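Home | Notebook | Older entries | Parts list | Search

Workshop notebook: Saso room, bench notes
18 Apr 2021
Written by the bench keeper

Continuing from the last entry about thermal paste. I promised to write down the comparison of the two pastes before I forget which syringe was which, so I do it now, with the tea still on the desk.

We have in the drawer the Vomeck gray paste and the Mitau white paste. The Vomeck is thick, it comes out slowly and it keeps its form. The Mitau is more like a hand cream and in the warm months a bit of oil separates at the tip of the syringe. If you see oil, press the first drop on a paper towel and throw it away. I did not do this in December and I had to clean the same heatsink 2 times.

Method was the same for both. Clean the old paste with alcohol and a cloth without lint, wait until the surface is dry, put one drop in the center, put the heatsink straight down and do not turn it. Tighten the screws in a cross pattern, each one a little, then again. After this I ran the Tello load program for 44 minutes at 100 percent and wrote the temperature each minute by hand, because the logging part of Tello still loses lines when the disk is busy.

Result: the Vomeck paste was cooler by 2 degrees at the end of the run. In the first minutes I could not see any difference. I would not call this a big result. The room was also not the same temperature in both runs, somebody opened the window to the yard and I noticed it too late. I should repeat the Mitau run with the window closed.

One more point for colleagues who open the older desktop cases. Please lay the tower on its side before you touch the cooler. When the case is standing, the weight of the heatsink pulls on the last screw and the paste moves to one side, and then the print of the paste on the metal tells you nothing. 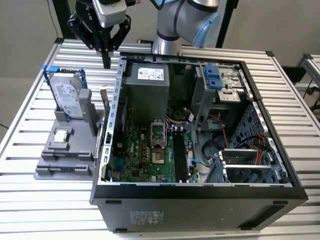

Dell desktop on its side, panel off, socket bracket open.

About cleaning of sockets: I do not clean them. If paste went between the pins, I look with the magnifier and decide if the board is worth the time. Last winter I tried a soft brush with alcohol and I bent a pin, and straightening it with a needle took me the rest of the afternoon. The brush is now only for fans.

The old paste is also information. On the machines from the reading room it was dry like chalk and it came off in flakes. On the ones from the office it was still soft, although I believe they are the same age. My guess is that the reading room machines were never switched off at night. I have no record of this, so it stays a guess.

Things to buy: alcohol (the big bottle is almost finished), paper towels, and caps for the Vomeck syringes. The caps get lost and then the paste becomes hard in the tip. For the moment I close them with a piece of tape, folded at the end so it can be pulled off with gloves.

To do next: Mitau run again, window closed. Write the name of the paste and the month on a sticker inside each case. Ask if we can borrow the better thermometer from the upstairs room, mine shows different numbers when the battery is low.

Comments

benchreader: Same experience with the white paste and the oil. I keep the syringe with the tip down and it is less.

k_upstairs: You can have the thermometer, but please bring it back with the probe rolled loosely. The cable is already weak near the plug.

oldfan: Did you try spreading it with a card instead of one drop? For me the drop does not reach the corners.

bench keeper: Not yet. I will do one run with the card after the Mitau run and write it here.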